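Help us write the house rules for tabletop robot work

Curnach is looking for 13 people to take part in a working group on good practice for small gripper stations. Posted 2025-06-02 by Nusrat Wijesinghe, Perkelbridge site.

We run pick-and-place sessions all week at Perkelbridge, and the rules we work by have grown up one sticky note at a time. Some are great! Some contradict each other. We'd love a fresh group to take our draft (it's called Dosedum, and it has 35 rules so far), try it at a real table, and tell us which parts hold up. 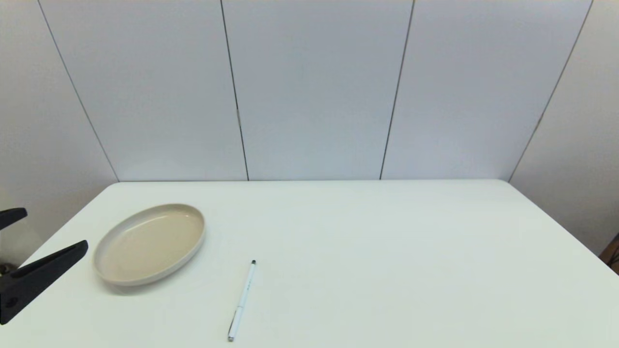 The sessions are hands-on. You'll set up a table, run a task under the draft rules, then sit down with the rest of the group and argue over the wording - that last part is more fun than it sounds. A rule like "keep the work area clear" looks fine on paper until two people read it in two different ways, and those are the cases we want to catch.

What the draft covers so far

- Table layout: what may be out during a run, and how much bare surface to leave between items.
- Hands off: when a person may reach in, and who says so out loud first.
- Grip checks: how to confirm a hold on slim, smooth things like pens before the arm travels. 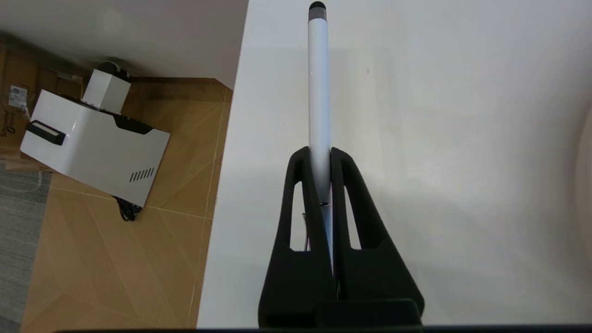 - Stopping: who can call a stop (anyone) and what gets written down afterward.
- Floor and cables: walkways, storage, and where equipment may stand.

Who should apply

You don't need an engineering background. We'd be happy to hear from machine operators, lab techs, teachers, students over 18, and anyone who has ever rewritten a confusing set of instructions for the people they work with. You should be comfortable reading a page of rules closely and saying plainly when one makes no sense.
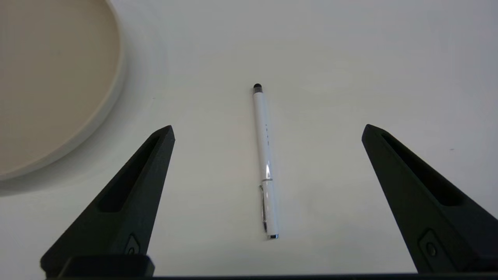
A white pen between open gripper fingers.

Time and pay

Six sessions in Room 318, Heffernan Building, each three hours long. Pay is $35 an hour, including the discussion time, and we cover parking.

How to apply

Send a short note to Nusrat Wijesinghe at the Curnach front desk, with "Dosedum group" on the first line. Tell us what you do and describe one workplace rule you'd change. Please keep it under a page. We'll reply to everyone within 15 days.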